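Toy tidy fills first box at Starnham

Families cleared out the play corner this week and the first box is full already. A green cookie box, the big plastic sort with the butter rings printed on the front, got the job. Pig, pot and grapes all went in.

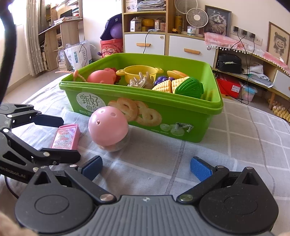 Issue 120, page 4

Lowri Cadwaladr, who runs the toy library, wants 60 toys back on loan before summer. The list stood at 40 in February – so not bad going. Corn halves and the cabbage half belong to the play kitchen set, please check at home for the missing pieces. The pink ball with the holes stays out for the baby shelf.

Siwan Meredith is writing up the cards. If you borrowed from the Brasteck Road cupboard your old number still works. No fines. Bring stuff back in any bag you like, label optional but it helps.

Still to sort – the animal figure, the corn in its green husk, the starfish. Sea things get their own bag this year, after teh mix up with the farm set.
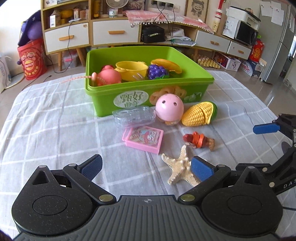 Starnham Toy Library, Loans and Sorting Team

Next job is the pink box with the cartoon lid. Dilwyn Prosser has asked for it for the under-fives, along with any play food going spare. Small parts are kept back for older kids, so ask first. Spare lids and clear tubs wanted too, any size, clean ones only. Names to Siwan by the end of the month, and dont forget to put your card number on the note.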